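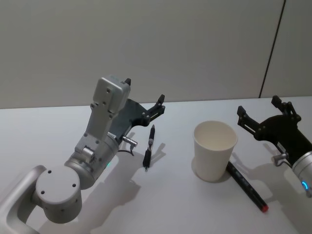 Search stories Search Go

The Inventory

The form had 11 columns and the contents of the desk filled two of them.

I was sent to the Gostville office on a Monday in January to close it. Plarkano had leased the second floor for survey work, and the survey work had ended. The furniture was sold. The filing cabinets had gone to the main building with their keys taped inside the top drawers. What was left was one white table, and on it three items: a black pen, a paper cup, and a black marker with a red cap.

Procedure states that an item is logged before it is moved. I logged the pen first. Type: pen. Color: black. Condition: I tested it on the back of the form. It skipped on the first stroke and wrote normally after that. I entered "serviceable."

The marker took longer. Markers are listed under consumables unless they were issued for labeling, in which case they are listed under equipment. The stores ledger for the office showed one marker issued for labeling, item 1142, signed out to the survey desk and never signed back in. It did not give a color for the cap. I called stores at Tsolakis, where the ledgers are kept, and asked whether item 1142 had a red cap. The clerk said caps were not recorded. I asked how a marker was to be identified. She said by its number. I turned the marker over twice. There was no number on it that I could read.

I entered it as 1142, with a question mark, and initialed the question mark.

The cup was the difficulty. The form has no column for waste. A cup is either kitchenware, which is returned, or packaging, which is recycled, and paper cups are treated as packaging only when they arrive with something in them. I looked inside. It was clean and empty inside, with no ring of any kind. Nothing in it showed whether anyone had filled it at all. 

I had not met the people from the survey desk. I knew their mileage claims. I knew that they had ordered a heater from Flotitix, that it was delivered in the wrong voltage, and that they had kept it anyway. I knew they had asked for a five-day extension on the final report and had used all 5 days. The cup was the only thing in the building that told me how long one of them had sat at a table.

I measured the height of the cup with the edge of the form. Then I wrote the measurement down, although there was no column for it. I put it in the margin next to the question mark.

The carton I had brought was meant for files and was much too large. I laid the pen and the marker along one side and stood the cup in the corner. On the stairs the cup fell over and rolled from one end to the other, and I stopped on the landing to stand it up again. It fell a second time before I reached the street.

Stores accepted the pen. They accepted the marker as 1142 and asked me to remove the question mark. The cup came back to me with a slip that read "no category – return to originating office."

The originating office was closed. I had the closure notice in my bag, with my signature on it. I put the slip inside the cup and the cup on the shelf over my desk, and on the next quarterly form, under kitchenware, I wrote 1.

11 comments 2 shares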